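Notes for the talk: A Short and Partial History of the Shopping Bag
Cultadberg Library, downstairs room. 7:30 start. Water is on the left.

Opening. Wait for the coats to settle. Thank Neville Mapplebeck for the introduction, whatever he ends up saying. Last time he had me down as an expert on badges, and I didn't correct him until the break.

Start with the question. How many of you came here with a bag inside another bag? Leave hands up. Now, how many have a bag at home whose only job is to hold the other bags? (Pause. Every hand goes up, including the ones who weren't listening.) Say that this is the most widely practiced form of collecting in the country and it has no magazine.

Part one, before bags. People carried things in baskets, aprons, hats, and other people. Shops wrapped goods in paper and string, and a good clerk could do a pound of sugar in a twist of blue paper without spilling any. My grandmother could still do it. I tried it for this talk and I'm still finding sugar.

Early paper bags were glued by hand and came to a point at the bottom, like an envelope with ambitions. You could not stand one up. You held it open with one hand and filled it with the other, and if you needed to sneeze you made a choice.

Part two, the flat bottom. Slow down here, it's the good part. In the nineteenth century machines learned to fold a square base, and the bag could stand on a counter by itself. It sounds like nothing. But a clerk now had both hands free, and the customer could buy more than she came in for. Everything wrong with my kitchen cupboards follows from this.

Handles came later. Before handles you hugged your groceries home like a toddler you didn't entirely trust. Somebody had the idea of running cord around the bag, and after that people walked down the street with an arm swinging and the name of a store on display. Free advertising, carried by the person who had just paid.

Next slide. Give them a moment with it.

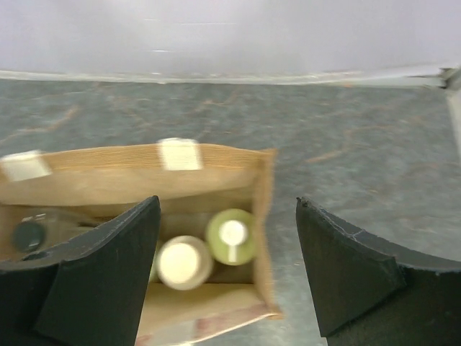 Slide 5. The brown paper shopping bag, standing open on the floor.

Talk about kraft. The word is German for strength, and the paper is brown because it hasn't been bleached. Brown now reads as wholesome. When I was a kid it read as cheap, and the fancy stores used white so you'd know they were fancy. Put the same candle in a brown bag today and you can add five dollars.

Part three, the Selton box. Hold up the folder (don't pass it round, see last year). Dezső Lengyel ran the hardware counter at Lakatos in Selton and kept one bag from every shop in town until he retired. His daughter let me go through them. There are 486, filed by street. He wrote on the inside of each one what had come home in it. Read these three:

"Meden Shoes. Brown pair. Too small, kept."
"Bakery, corner. Rolls, 11. Arrived with 9."
"Lakatos. Nothing. Wanted the bag."

Let the last one land. If there's no laugh, say "he worked there" and move on.

Note for anyone who asks about value: the whole box was appraised at $200, and the appraiser said most of that was the box.

Part four, plastic. Keep this short, people get cross. Plastic was lighter and survived rain. It also survived everything else. Then came the cloth tote, which was going to save us, and I own enough totes now to need a bigger closet. Mention that a tote has to be used a great many times to earn its keep, and that mine mostly go to the car and wait there while I stand at the register without one.

If running over, skip straight from plastic to the end. If running under, do the sugar twist live. Bring a towel.

Closing. Ask people to look inside the bag that holds their bags when they get home and find the oldest one. Mine is from a record store that closed before I had anything to play records on. Email me a picture, address on the handout. Don't mail me the bag. I mean this, my wife has asked me to say it.

Questions until 8:45, then chairs back along the wall.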